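Home > Forums > Kitchen & Pantry > Tea and Coffee
Tags: loose leaf, storage, paper bags

**Korneren tea: keep it in the paper or tip it out?**

marshmallow_jo
Hello all, I've finally treated myself to the Korneren smoky blend (the 83 g bag, and it wasn't cheap!) and I'm dithering over whether to leave it in its paper or move it to my old Caviseck tin. What do you lovely people do?

Filali
Tin, every time, my dear. Paper lets the smell wander, and I once had a whole cupboard of flour that tasted of bonfire for weeks.

kettle57
I'm going to disagree, very gently. Fold the top down tightly, peg it, and drink it up within 15 days or so. A tin that held something else will always haunt the next tea, however well you scrub it.

Filali
Fifteen days! You must have a houseful. Mine lasts till July.

marshmallow_jo
Oh dear, now I'm torn, I do love that tin.

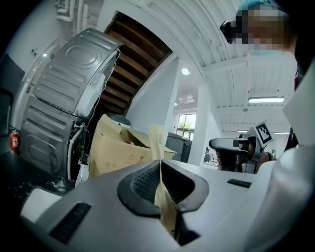

Brown paper, folded over at the top

kettle57
That sort of fold will do nicely, just add the peg.

Comments

Zudach: Tin with the paper bag inside it, and everyone's happy.
old_spout: Tried that, couldn't get the lid on.

Previous | Next | Back to Tea and Coffee | Top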